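Buzzers at the ready: quiz evenings are coming back to the Dvorak Room

Plodwood's much-missed quiz evenings are on their way back! The first one is on 29th May in the Dvorak Room, up the stairs from the library in Wudau Street, and if the number of people stopping us in the queue at the baker's is any guide, you'd be wise to get your team's name down early.

Regulars will remember that the quiz stopped when the heating in the Dvorak Room gave out. The radiators have now been replaced, the window at the far end opens again (it had been painted shut for years), and the room is back in the library's booking diary. There is space for 19 teams, with up to four people in each, and eight teams had already signed up when we spoke to the organisers.

The new quizmaster is Trinidad Robles, who played for the Wudau Street Wanderers for years and has wanted a go at the microphone for almost as long. She has been writing questions all winter and has 216 of them in a shoebox, which ought to see her through to September with a few to spare.

"I love a question where the whole table knows the answer and can't get the word out," she told us. "You can see it on their faces! I've tried to put one of those in every round, and I've kept the football down to what my sister can manage."

The biggest change is the buzzer round. In the old days everything was done on paper, with answer sheets passed to the next table for marking and a good deal of grumbling over handwriting. The paper rounds are staying, but the evening will now finish with 15 quick questions on the buzzers. Two teams go up at a time, one player each, and the first to press gets to answer. Get it wrong and the other side has a free try. It sounds simple, and it is, but at a practice evening last month grown adults were leaping out of their chairs over the capital of Mongolia.

There will also be a picture round, a music round with songs from before and after the year 2000, and a round on Plodwood itself. That last one was Trinidad's idea and she won't say a word about what's in it -- though she did spend two afternoons downstairs with the library's old parish magazines, so it might be worth asking your grandparents about the Brerkasov bakery and the great flood in the bus garage.

Prizes are cheerfully small. The winners take home the old wooden shield, which has been found, polished and given a new hook, and the team in last place gets a fruit cake. Anyone who remembers the fruit cake will know that there have been evenings when people tried quite hard to come last.

As for the room, it feels like the same friendly place. The tabletop by the wall is white, the paint is still that pale teal green, and yes, it has its share of scuffs and chips. The library hopes to repaint over the summer and would like to hear which colour you would choose. A slip of paper in the box on the front desk will do. We rather like the green, for what it's worth, and would be happy to see a fresh coat of the same.

Tea and coffee will be on sale at the interval, and you are welcome to bring your own cold drinks and something to nibble. Bottles with lids are best, with all the arm-waving that goes on.

A water bottle with a lake on its label, a bright blue button next to it, and that well-worn green wall:

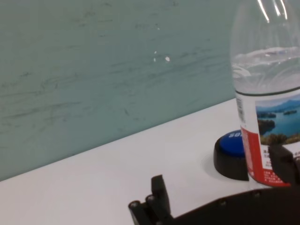 Can I come along if I haven't got a team?

Come on your own or with a friend and you will be put with others at one of the mixed tables. Two have been set aside for this on the first night, and more can be made up if they are needed.

Doors open at seven and the first question is read out at half past. Entry is two pounds a head, paid at the door, and everything left over after the tea and the cake goes towards new large-print books for the library. The lift is working and there is room to park bikes in the yard behind the building.

To book a table, call in at the library desk during opening hours and leave a team name and a phone number. Trinidad reads all the team names out at the start, so please pick one she can say in front of her mother, who is bringing a team of her own.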